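Clulel sets out next year's equipment budget for hand-held grippers

Clulel has published its equipment plan for the coming year, and most of the new money goes on hand-held grippers and the headsets used with them. The plan, agreed in March, pays for 2 more full sets on top of those already in use. Each set comes in at 1240 pounds before delivery.

Quotes were taken from Stalter and Bhat. Stalter was dearer on the grippers but included spare parts and a longer repair period, and it got the order. Bhat will supply the printed marker boards and stands.
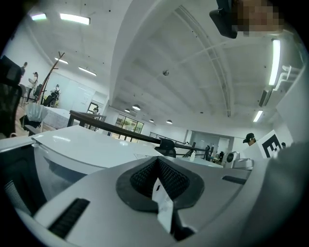
Will the new sets replace the old ones? The old sets stay in service until their repair cover ends, and a decision on them will be made in next year's plan.

A further 574 pounds has been put aside for smaller items such as face cushions, cables, clamps and cleaning supplies. In past years these were bought as they were needed, often at full price and with next-day postage on top. Buying them in one go should bring the cost down - and save a good deal of form filling.

Headsets took longer to settle. 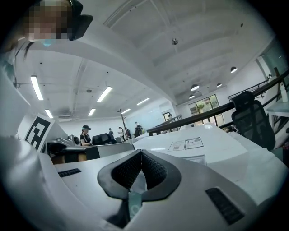

The first choice was out of stock for most of the winter, so the order was split into two deliveries, with payment due after each one. Training on the new kit is included in the price.

Robot arms are not part of this round. The joint project with Pruleta will look at them separately, once floor space and power supply have been checked.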